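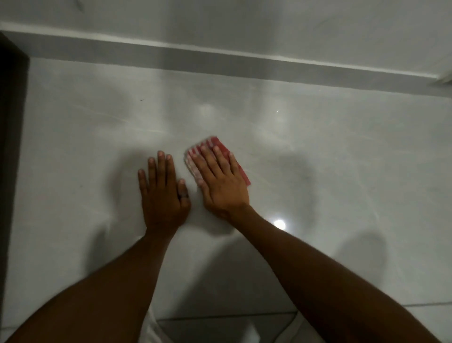

Facilities Support Desk: Ticket 819
Subject: Haze remaining on polished floor tile after cleaning
Location: Tekleab residence, ground floor
Category: Floor care
Priority: Normal
Status: Closed

Reported by: Bontu Abera
Assigned to: Mesfin Adugna

Description of problem
The resident reports a dull film on the pale grey-white tile. It shows mainly under the ceiling light and returns within an hour of cleaning. The floor has been washed with Drorkero concentrate since August. No change of product or water supply was reported.

Entry 1, 9:20 a.m., M. Adugna
Requested the dilution in use. Resident confirmed 100 ml of concentrate to one bucket of water. The label allows a much weaker mix for polished surfaces. Excess product is the likely cause. Advised resident to stop using the concentrate until further notice.

Entry 2, 10:45 a.m., M. Adugna
Site visit. A small area near the wall was wiped by hand with a folded red and white striped cloth and plain warm water. The cloth was kept flat under the palm and moved in straight strokes toward the wall. After drying, the test area was clear and the adjoining tile was still hazy. The soft grey veining in the tile is part of its pattern and should not be treated as staining.

Entry 3, 1:10 p.m., Bình Quan
Reviewed the findings. Etching of the polish is ruled out, as the gloss returned with water alone. The following procedure was approved for the rest of the floor:

1. Sweep or vacuum all loose grit.
2. Wipe one tile at a time with warm water and a well-wrung cloth.
3. Refold the cloth to a clean face after each tile.
4. Change the water when it turns cloudy.
5. Buff dry with a second cloth before moving on.

Vinegar and scouring powder are not to be used on this floor.

Entry 4, 4:35 p.m., B. Abera
Procedure completed in the hall and sitting room. The film is gone except for a narrow strip by the door, which needed a second pass. Please confirm the correct mix for weekly use.

Entry 5, 4:50 p.m., M. Adugna
Weekly mix confirmed at 5 ml per bucket, followed by a plain water rinse. Resident to reopen this ticket if the haze returns. Closed with the agreement of the resident.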